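Pretis two-finger gripper kit: can it clear a table yet?

Reviewed by Renata Navarrete, Jul 29, 2021

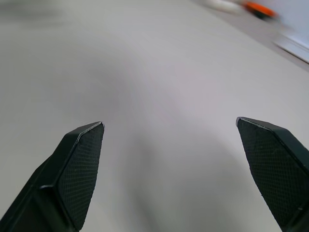 What you get for the money

The Pretis kit is a gripper, a wrist camera and a license for the tidy-up software. We mounted ours on a bench arm and set it one job, clearing a table after lunch. The brochure calls this a solved chore. I have a nine-year-old who can do it under protest, so the bar was low.

The finger pads are the best part. They have a fine crosshatched texture and the tips open wide. On mugs and plastic tubs they held well. On a flat spoon they mostly scraped.

Speed

Clearing 16 items took the arm 11 minutes. Abelardo Cisternas, who runs our test bench, did the same table by hand before his coffee was ready. The arm also stops to look again after each pick, and on a pale, plain tabletop it spent a lot of that time chasing its own shadow. Dimming the overhead light helped a little. Who dims the kitchen light to put away cups?

Reliability

Over four days we logged 528 attempts. Dry, rigid things went fine. Anything soft, wet or stacked needed a person nearby, and a dishcloth beat it every time. Pretis support answered quickly and told us cloth handling is due in September. The Luslow gripper we tested before this one came with a similar promise, and I am still waiting.

Should you buy it?

For a small shop sorting the same hard parts all day, maybe. Milagros Leiva tried it on her packing bench and wants to keep it another week. For a home, no. Setup ate most of an afternoon, and I still wiped the table myself.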